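Stullis - save file lost after second boss, controller also drops
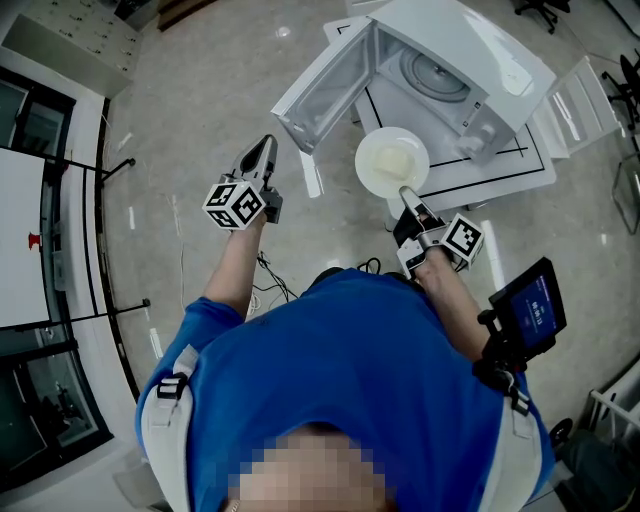
Opened by: Tekle Asfaw
Version 2 build, patched Jul 4, 2020
Status: open

Loaded my save this morning and I'm back at the harbor gate. Everything after the second boss is gone. Map is still filled in but the inventory is empty, which makes no sense to me. Played 7 hours past that point. Slot says 80% complete on the load screen, then drops me at the gate anyway.

Tried so far:
- restarted the game, same
- verified files, nothing missing
- other slot, loads fine
- turned cloud sync off, no change

Also the controller cuts out when the Plullero cutscene starts. Comes back if I unplug it. Might be seperate.

Maritza Nina (support)
Can you send the save folder, the whole thing. Don't start a new game in that slot. Is autosave on?

Tekle Asfaw
Sent. Autosave on, yes.

Maritza Nina (support)
Got it. Your file is fine up to the boss, then the autosave wrote over the header with an old checkpoint. Kavinda Wijesinghe has seen the same on two other saves, all with more than 200 items carried. Passing to him.

Kavinda Wijesinghe
Rebuilt the header by hand, file is in your ticket. Close game, drop it in slot 2, sync OFF, then load. Sell some junk before you save agian.

Tekle Asfaw
Loaded, inventory is back. Missing one Grakik key but I can live with that. Controller thing still happens.

Maritza Nina (support)
Split the controller into its own ticket. Leaving this open til the autosave fix is in.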